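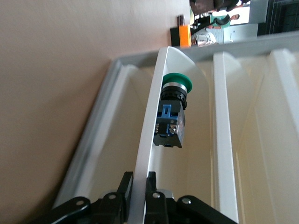 Ticket 2000: Label printer restarts its numbering overnight
Opened by: Trilok Khurana
Assigned to: Aparecida Xavier
Product: Prilura label server
Status: Waiting on customer

2024-08-15, first entry (Khurana)
Every morning the first label prints as number 154. Doesn't matter where we stopped the night before. Gervásio in shipping now has a stack of parcels all called 154 and has started giving them nicknames.

Xavier
Please send the server log and tell me whether the counter is stored locally or on the Skivar share.

Khurana
Log attached. The counter is on the share. I restarted the server, then the printer, then the server again for morale. Same result.

Xavier
The log shows a restore job at 1934 every evening. It copies a saved settings folder over the live one, counter file included. Who set that up?

Khurana
Alcides Medeiros, before he moved to the Fagundes office. His note says "temporary, remove in September." He didn't say which September.

Xavier
Exclude counter.dat from the restore, or turn the job off. Then set the next number by hand under Tools > Sequence. The change can take up to 30 minutes to reach the printer, and pressing Apply repeatedly puts you at the back of the line each time.

Khurana
I've pressed Apply quite a lot.

Xavier
Then go get lunch. Leave the ticket open and send me tomorrow's first label number.

Khurana
Will do. Gervásio wants to know if he can keep one of the 154s.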